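## Flatine works, Prundbridge: enamel line, July

Olga Azevedo took seven of us through the stamping and enamel rooms, starting at 9:30. Blanks are struck, trimmed, plated and filled in that order. Valentin Bratu runs the kiln and keeps a paper log; the last batch was 1,573 pieces, of which 50 went back for refilling.

Inspection is done at the end of the line, one piece at a time, under a desk lamp. A low fill is easiest to find with the face tilted, as on the small round gold-colored medallion with the black-outlined geometric emblem, where the black lines pick up a faint violet-blue reflection and the raised rim is brightest at upper right. Polishing was closed. 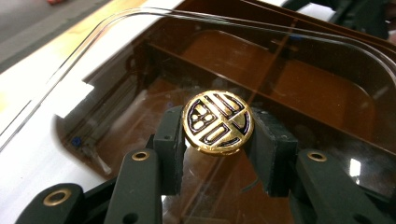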